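Club Corner: The Bowl Stacking Team, Nine Weeks In

I said in the last newsletter that I would go and see what the robotics club was doing with its share of the activity money, and that I would try to be fair. I went twice. I'm still not convinced, but I can at least tell you what I'm not convinced about.

The club has 15 members this year, and most of them are on what they call the bowl project. Two robot arms face each other across a table and are supposed to put a set of bowls into one stack, largest at the bottom, without a student touching anything. The plan is to show it at the Vorkside Student Automation Meet in November, where the tabletop class gives each team three runs and throws out the worst.

Youssra Filali, the team captain, was patient with my questions. She explained that the students first steer the arms by hand through the whole job, over and over, and a program is trained on those recordings. She likes it. I asked her what happens when somebody bumps the table, and she said, "Then we get a very confident mistake." I appreciated that answer more than anything in the club's grant application to Gruvard, which uses the word "transformative" on both pages. 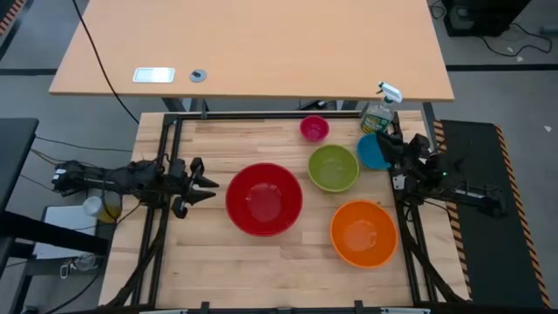
Why bowls, when there are so many other things an arm could pick up?

Marwa Salem, the faculty adviser, picked them for their rims. A block can be grabbed from any side, she told me, but a bowl has to be pinched at the edge, kept level, and let go over the middle of the next one. The sizes have to go in the right order too, so one early error spoils everything after it.

I'll grant that this is a real problem. My doubt is about how much of it the students are solving. The training program is a package from Flilomport, and when I asked two ninth graders what went on inside it, one said "math" and the other went to get Youssra. Salem says the second half of the term covers that. It should have been the first half, in my opinion, and I told her so.

Then there are the results. On the practice sheet dated 10/5/21 the team logged 18 attempts and 3 full stacks. The sheet doesn't say whether the bowls were moved to new spots between attempts, and a stack made from the same starting layout every time doesn't impress me much. The team says it will write that down from now on. Good.

Last year's winner, Bouzid Prep, is entering again with a folding task. Our group meets after school in the lower lab until the meet, and parents may watch from the doorway. Bring a book. The resets take longer than the runs.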